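Trandside Two-Arm Cloth Handling Station
Planning and Budgeting Notes

We get a lot of calls from people who have decided they want robots to handle their towels and then aren't sure what to put on the purchase request, so we've tried to set it all down in one place. Put the kettle on - it runs a little long.

The station comes as an arm package, a gripper package and a camera package, and you're welcome to buy them at different times. Most laundries and research labs start with a single arm and add the second in the next budget year. The floor plate is the same either way, so nothing gets thrown out.

Please leave room in the budget for grippers. Knitted towels are thick and like to fold over on themselves, and the standard fingers (part 832) are the ones we suggest for them. A spare set is $2,953, and we'd order it with the arm if you can, as shipping it alone costs more than it should.

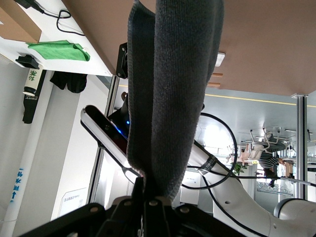
Geeta Awasthi wrote to us that she had budgeted for the arms down to the last bolt and then had to go back and ask for more money, all for cables and brackets. Her advice was to add a line for those on day one and make it bigger than feels polite.

We've taken that to heart, and the cable kit is now a separate line on every quote. It covers one arm, so order two for the full station.

Lead time is 10 weeks for arms and 4 for everything else. Prices on this page are good through May. For a site plan or a leasing quote, write to Satish Chauhan at the Trandside sales desk and tell him your ceiling height and which wall has the power.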